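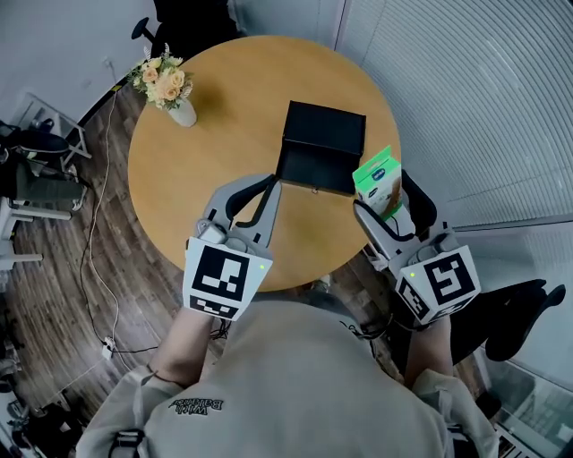

Round table, black box and a small white box with a green top.

Sernthorpe depot — platform and tunnel ventilation walkdown, January
Inspector: Z. Gashi. With: M. Khaemba (fans), D. Hoxha (station side)
Marks: OK / FIX / WATCH / N/A

1. Before going down
Track access permit signed and on the board — OK
Radios checked both ends — OK. Muthoni's battery low, swapped
Hard hats, vests, lamps — OK
First aid kit in mess room — FIX. Sterile wipes out of date. Rest fine

2. Platform level
Supply grilles clear — WATCH. Dust heavy at north end, same as last time
Temperature sensors reading — FIX. Sensor 14 stuck on one value all morning. Reset did nothing. Asenov to replace
Exit signs lit — OK
Help point tested — OK, answered quick
Trip hazards — FIX. Cover plate by the stairs rocks when you step on it. Cone put out, needs a proper screw

3. Fan room
Door closes and latches — OK
Fan A, starts from local panel — OK
Fan B — WATCH. Starts but noisy for the first 5 minutes then settles. Bearing? Muthoni wants it opened up before summer, I agree
Belt guards on and bolted — FIX. 2 bolts missing on B guard. Not running it unattended untill they're back in
Dampers move full travel — OK on A. B damper slow to close, grease and retest
Emergency stop — OK both

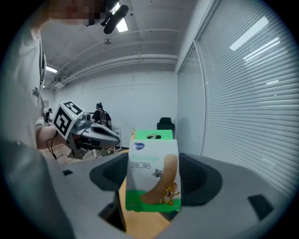
Filters — last change not written on the tag, so I can't say. Drita H. is looking for the Dimitrov paperwork. If it doesn't show up, treat as due and change them.

4. Tunnel, first section
Walkway lights — FIX. 8 out, mostly past the cross passage. List with Graciela
Handrail — OK
Drain channel — WATCH. Silt building up, water still moving
Cable brackets — OK where I could reach. High ones need the platform, didnt have it
Old Plivberg duct — N/A, capped

5. Draft shaft
Ladder and cage — OK
Louvers — OK, bird mesh torn one corner, patch it
Airflow reading — not taken. Meter out for calibration

Comments
Guard bolts first, then the cover plate — don't leave either for the next round. Lights can go with the night shift if Graciela has people.
Escobar to confirm date for sensor swap.
Drita Mladenović gets a copy, she asked about the damper.
Airflow to be done when meter is back. Sheet stays open till then.

Z.G., left site 2 pm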